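Lettre d'information municipale de Jarov
Vie du conseil
6 juin 2020

Délégations de signature : ce qui change pour les actes courants

Le conseil municipal de Jarov a adopté en séance la délibération portant révision des délégations consenties au maire et à ses adjoints. Le texte remplace le régime antérieur, devenu difficile à appliquer depuis le rattachement du secteur de Trutham. Il a été voté à la majorité, avec 22 voix pour et deux abstentions.

La délibération distingue désormais les actes de gestion courante, signés par l'adjoint compétent, et les actes engageant la commune au-delà de l'exercice, qui restent du ressort du maire. Le seuil de dépense en dessous duquel un adjoint peut signer seul est fixé à 900 euros par engagement. Au-dessus, le visa du service des finances est requis avant signature. Les avenants suivent le régime du contrat initial, quel que soit leur montant.

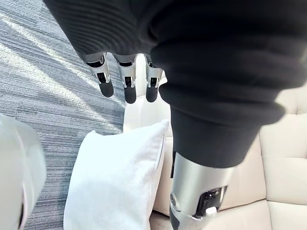 Les arrêtés de voirie forment le gros du volume concerné. Le registre en compte 1 249 pour le dernier exercice clos, stationnement temporaire et occupation du domaine public compris. Jairo Escobar, adjoint délégué à la voirie, reçoit compétence pour l'ensemble de ces actes, à l'exception des fermetures de plus de 48 heures sur l'axe de Flimside. La signature reste manuscrite et personnelle : une griffe ou un tampon n'y suppléent pas. En cas d'empêchement, l'intérim suit l'ordre du tableau.

Tadhg Carroll, conseiller d'opposition, avait déposé un amendement tendant à publier chaque mois la liste des actes signés par délégation. L'amendement a été rejeté. Le maire s'est toutefois engagé à en rendre compte à chaque séance ordinaire, sous la forme d'un tableau annexé à la convocation. Le premier tableau portera sur les actes de juin.

Les délégations accordées au titre du quartier Hà sont maintenues sans modification jusqu'à l'installation du conseil de quartier. Les arrêtés nominatifs correspondants ne sont pas à reprendre.

Entrée en vigueur : dès l'affichage et la transmission au contrôle de légalité. Les actes signés avant cette date demeurent valables. Le texte intégral et l'annexe financière sont consultables au secrétariat général, aux heures d'ouverture, ou sur demande écrite.

Rubrique suivante : calendrier des commissions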